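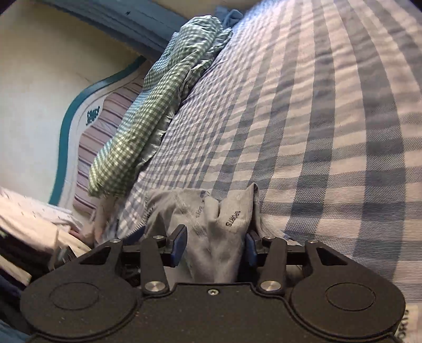

Why do onion roots have to be fresh for looking at dividing cells?
The cells stop dividing soon after the root dries out, and a dried root shows you row after row of identical boxes with nothing going on inside.

We learned this the slow way at the Stamstead microscopy evening. The onions had been sitting over water on the windowsill, as instructed, and then someone tidied the windowsill. The jars were washed beautifully. The roots spent the night on a paper towel.

So for the May session we are starting over. Please suspend your onion over a glass of water, root end just touching, 4 days ahead. Garlic works too and takes up less room, though your kitchen will know about it. Cut the last 5 millimeters of root and bring it in a damp wrapping. The tip is the end we want - last time we received several very nice pieces of the other end.

Staining will be done at the side bench, gloves on. The stain comes off skin in 3 days and does not come off a cream sweater at all. Press the coverslip straight down with your thumb. If it slides, the cells roll up like little rugs and you may as well make another.

The Usness branch has sent over its slide collection, 103 slides in a cookie tin, most of them labeled. One says "leaf?" and we have no better suggestion. They can be borrowed until the next meeting.

Sign-up is open until 05/03/2025 on the sheet by the door. Bring a pencil for drawing. Pens are allowed, but you will regret it around the second nucleus.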